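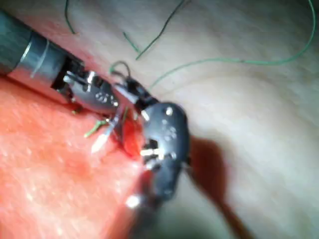
Suturing practice, Terley skills lab, 27th October

I went in doubting that a gallery of close-ups teaches anyone to sew, and I still have my doubts. The Dutier course gives trainees 561 pages of reading and 8 hours at the console. I'd swap those numbers.

Instrument tips nearly touching. People call this easy once the wrists bend for you - I'd like to see them try it in January, fresh off the reading. 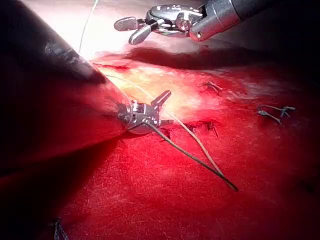
Two strands at one set of jaws, and a seam partly closed. Edwood's handout says even spacing comes with repetition. Maybe. I'd want to see the same hands again in 2 months before I believed it.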